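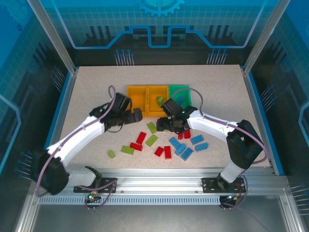

Sorting cell, both arms over the table, bricks still to do.

ute_reinholz
Task is brick sorting into the bins at the back, taught by remote control with a pair of leader arms. I have 28 demonstrations so far. The trained policy reaches well but hesitates over the pile, then closes the jaws between two bricks. Should I record more, or throw some out and start again?

numura_fan
Record more. 28 is nothing for a pile that changes shape with every pick. Vary the layout each time and don't tidy the bricks between runs.

Stoecker_bench
Disagree. Look at the ones you have first. When I went through mine in September, 11 had a pause over the pile while I made up my mind which brick to take. The policy had copied the pause. I cut those and it stopped hovering.

numura_fan
Cutting pauses leaves jumps in the joint positions unless you drop the whole run. Which did you do?

Stoecker_bench
Dropped the whole run.

nquintero
Two questions for Ute. Do you use both arms in one demonstration, and is there a fixed colour order? If one run starts with red and the next with blue, from the same layout, the average of the two is a point between bricks. That would match your symptom.

ute_reinholz
Both arms, no fixed order. I take whatever is nearest.

nquintero
Then fix the order and record 10 with that before deciding anything else.

numura_fan
A fixed order hides the problem. It will fail as soon as someone drops a brick out of turn.

nquintero
It may. It is still a cheaper test than another week on the leader arms.

tk_ridano
Has anyone tried guiding the arms by hand instead? I find the grip angle easier to get right on a tilted brick.

Stoecker_bench
Only with the cameras masked. Otherwise your hands are in every recording.

ute_reinholz
Staying with remote control. Will record the 10 in fixed order and post the loss curves.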